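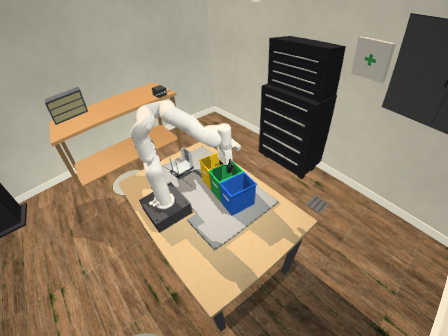 Puesto de clasificación con tres cubetas (amarilla, verde y azul) y brazo robótico, en entorno simulado.

**1/** Vusari inicia en marzo la automatización parcial de la clasificación de piezas devueltas en su centro de Pelupessy. En este hilo exponemos qué cambia para las 38 personas que trabajan en el área y qué permanece igual.

**2/** Hasta ahora, cada operario recogía la pieza, leía la etiqueta de retorno y la depositaba en la cubeta correspondiente. Un turno completo supone 2.000 movimientos de este tipo por puesto. El servicio de prevención llevaba tiempo señalando las molestias de hombro y muñeca asociadas a la tarea.

**3/** El brazo asumirá el depósito en cubeta. La inspección de la pieza, la decisión sobre su destino y el cierre del lote seguirán correspondiendo al personal. Los códigos de color no se modifican: amarillo para revisión, verde para reingreso en almacén y azul para desguace.

**4/** El proyecto, denominado Ketar, se ha ensayado primero en simulación. La integración en planta corre a cargo de Grosureck, que impartirá también la formación inicial.

**5/** En una primera fase se instalarán 2 puestos. Los restantes continuarán en modo manual hasta que concluya la evaluación, cuyos resultados se trasladarán a la representación de los trabajadores antes de cualquier ampliación.

**6/** No se prevén extinciones de contrato vinculadas a Ketar. Quienes ocupan hoy los puestos afectados pasarán a funciones de inspección y supervisión, con la revisión de categoría que establece el acuerdo interno. La adscripción será voluntaria durante la primera fase.

**7/** La formación consta de 3 sesiones dentro de la jornada laboral: parada y rearme del equipo, tratamiento de piezas no reconocidas y registro de incidencias. Ningún trabajador operará el puesto sin haberlas completado.

**8/** Varias personas de la plantilla han preguntado por el ritmo de trabajo. La cadencia del brazo no se utilizará como referencia para fijar objetivos individuales, ni en los puestos automatizados ni en los manuales. Los datos de ciclo se emplearán únicamente para mantenimiento.

**9/** Queda pendiente de resolver la rotación entre puestos en el turno de noche, donde la dotación es menor. Se publicará una propuesta cuando finalicen las consultas con ese equipo.

**10/** Las observaciones pueden remitirse a través del buzón interno de Pelupessy o comunicarse directamente a la persona responsable de turno. Se responderá por escrito a todas ellas.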